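Hi Tharushi,

December update on the Lorkberg pilot, a little longer than the last one because there's more to tell (mostly good, I promise!).

The big thing first: the ledger is live. We moved the test network off my two old desktops and onto the hosted nodes at Hajdu, and it has been humming along ever since. As of this morning, 329 wallets are open, nearly all of them belonging to shoppers in the Lorkberg market district, and the loyalty tokens are moving between stalls the way we drew it on the whiteboard back in spring. I had a goofy grin on my face all through the first settlement run.

Now the less fun part. Fees. We'd planned on batching transactions once an hour, but stallholders want to see tokens land while the customer is still standing there, and I can't blame them. So Jenő Juhász rewrote the batching to run every 2 minutes. It works, but it eats more of the hosting budget than I wrote down in the proposal. I'd like to move $3000 from the travel line to hosting, if you're okay with that. We're not going to the Wulledska meetup anyway, so the money is just sitting there.

Key recovery is still my headache. People lose phones! Right now a lost wallet means somebody on our side reissues tokens by hand, and I don't love having that much power over a ledger that's supposed to run without us. Jenő has a two-signature scheme half written (a stallholder plus one of us), and I want it tested before we open any more wallets.
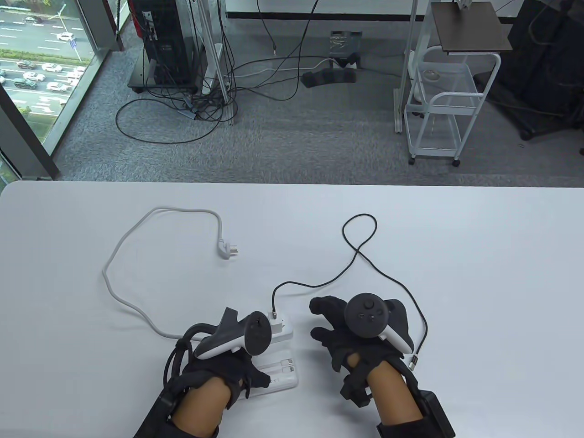

A controller in each gloved hand, with the charging dock on the table.

The outside code review by Grullum is booked and the deposit is paid. They've asked for the token contract frozen by the end of the month, so no new features until then, however nicely the cheese stall asks. I'll send you their findings as soon as I get them, along with the updated budget sheet. Could you let me know about the hosting money before I close the books for December?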